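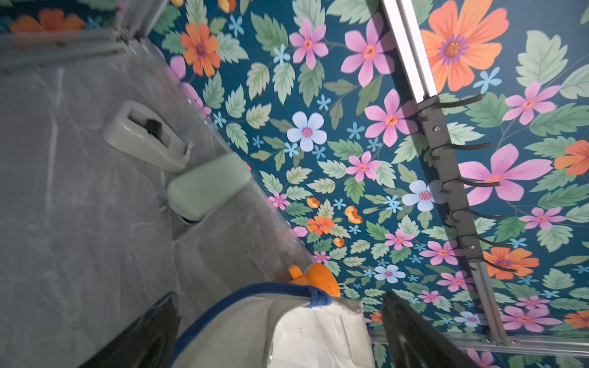
Talks > Bench Methods > Speaker notes: getting more out of your antibodies

12 shares | 3 comments

Slide 1. Welcome, thank the Prarport lab for the room. Ask who has thrown out a blot this month. Wait for hands!

Slide 2. The blocking step. I love this part, so keep it short. We ran the same liver lysate with milk and with BSA, and the milk lanes came out much cleaner for our target. Phospho targets went the other way (milk has casein in it, and casein is full of phosphate). Point at the lower band and let people look at it for a second.

Slide 3. Titration. Start at 1:600, then go up and down from there. Everyone copies the number on the datasheet and stops, and there's so much to gain by running one more strip. Tell the Votness story if there's time.

Slide 4. Storage. Aliquot on day one. We split ours into 40 small tubes, and no tube got thawed more than 3 times. Mention glycerol stocks: they stay liquid at minus 20, so check before you freeze anything colder.

Slide 5. Controls. Knockout lysate if you can get it, peptide block if you can't. Say clearly that a peptide block won't catch every off-target band. Zallton group's gel goes up now. It's gorgeous, let it sit.

Slide 6. Log sheet. More than 188 blots in ours since March. Show the Ots template, column for lot number first.

Questions. Repeat each one into the mic. Spare handouts by the door.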